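1/ Our robotics club has a new project and I'm so excited about it! We're teaching our arm, Skorero, to do household jobs, and every task starts with one of us doing it by hand so it has something to learn from.

2/ My job this week is light bulbs. One hand steadies the shade, the other turns the bulb into the socket. I've signed up for 40 goes at it – 16 done so far!

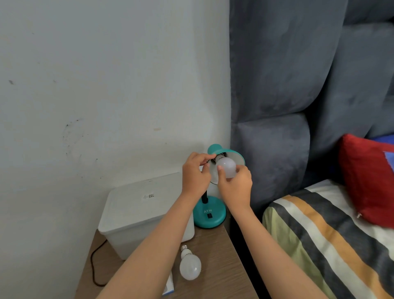
3/ What I've learnt: go slowly at the start of the thread. My first few were far too quick, and when we played them back you couldn't tell when the bulb caught.

4/ Next up is splitting each go into steps – reach, line up, turn, let go. Almost 24 hours of labelling between us, but we've got a rota and a lot of biscuits.

5/ Skorero gets its first try in April, at the Caltell student day. Come and say hello if you're going!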